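How a Robot Learns to Fold a Sweater by Copying Hands

A robot does not know what a sweater is. It does not know that a sleeve is hollow, or that cloth droops when you hold it by one corner. If you want a robot to fold a sweater, someone has to find a way to get that skill into it. This page explains one way, which was tested by a research team at the Orkimham lab.

The problem with writing it all down

The oldest way to control a robot is to write instructions. Move the arm up. Close the fingers. Move the arm left. This works well for hard things that keep their shape. A brick is the same brick wherever you put it.

Cloth is different. Drop a sweater on a table ten times and it will land in ten different heaps. The instructions for one heap are wrong for the next one. Writing rules for every possible heap would take longer than anyone has.

Learning from a person

The team used a method called imitation learning. To imitate means to copy. A person does the job with the robot's body, and a computer records it. Later, a program studies the recordings and looks for patterns in them.

To move the robot, the person wears a headset. At the Orkimham lab, the headset shows what the robot's cameras see. It also tracks the person's hands. When the person spreads their fingers, the robot's fingers spread. When the person pinches, the robot pinches. This is called teleoperation, and "tele" comes from a Greek word meaning "far."

The person driving the robot is called the operator. Operators need practice. They cannot feel the cloth, so they have to judge by eye whether the robot is holding it. Most new operators pinch too hard at first and move too fast.

What the robot records

Each try at the job is called a demonstration. During one demonstration the computer saves two kinds of information, many times each second. The first kind is pictures from the cameras. The second kind is the position of every joint in the arms and fingers.

The robot in this study has a camera near its hand. A camera there moves and tips whenever the hand does, so its pictures can come out sideways or upside down. People find them hard to read. The program does not mind, as long as each picture is saved together with the position of the hand at that moment.
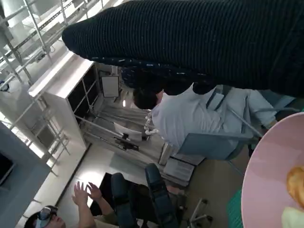 The room from a camera at the robot's wrist. The operator, in the headset, appears upside down with both hands raised.

A single picture contains far more than the job needs. Chairs, shelves and a plate with food on it all get recorded along with the knitted cloth. The program has to work out which parts matter for folding and which parts do not. It does this by comparing many demonstrations. If something is there in one try and missing in the next, and the sweater still gets folded the same way, then that thing is probably not important.

This is also why the team does not clear the whole room before recording. A robot that has only seen a perfectly tidy room may do badly in an ordinary one.

From recordings to a skill

The team collected 1,200 demonstrations. They gave them to a learning program named Zolau. The program's task sounds simple: look at a picture, then guess what the operator's next movement was. At the start its guesses are bad. After each guess, the program is shown the real movement, and it changes itself a little so that the next guess will be closer. It repeats this over and over.

When the guesses are good enough, the operator takes off the headset. Now the robot's pictures go straight to Zolau, and Zolau's guesses go straight to the robot's joints. Nobody is steering.

What the team tested

Randa Farah, who led the study, wanted to know whether it matters who gives the demonstrations. People fold in different ways. One starts with the sleeves and another starts by folding the whole sweater in half.

Her team trained the program twice. The first version, called Rizk, learned from three operators who all folded in the same order. The second version, called Holtora, learned from nine operators who folded however they liked. Both versions were given the same number of demonstrations. This is what scientists call a fair comparison: change one thing and keep the rest the same.

Rizk was neater on sweaters it had seen in training. Its folds were straighter and it finished sooner. Holtora was better when something went wrong. If a sleeve slipped out of the fingers, Holtora often went back and picked it up again. Rizk tended to carry on as if it still had the sleeve.

The likely reason is in the recordings. With more operators, there were more small mistakes, and every mistake was followed by a person fixing it. Holtora had therefore seen a lot of fixing. Rizk had seen very little.

What is still not known

The study used sweaters only. A robot trained this way may fail on a thin shirt, which slides and wrinkles in other ways. Inside-out sweaters were left out of the test. The team also does not know whether over 1,200 demonstrations would make Rizk better at fixing mistakes, or whether it would just get neater.

Words to know

Demonstration - one recorded try at a job, done by a person for the robot to copy.
Imitation learning - teaching a robot by having it copy recorded movements.
Joint - a place where a robot's arm or finger bends.
Operator - the person who steers the robot.
Teleoperation - steering a machine without touching it directly.

Try it yourself

You need a sweater, a table and a partner. Put on thick winter gloves and close your eyes. Your partner tells you where to move your hands, using only the words left, right, up, down, open and close. Try to fold the sweater. Then swap places, and write down which instructions were hardest to give.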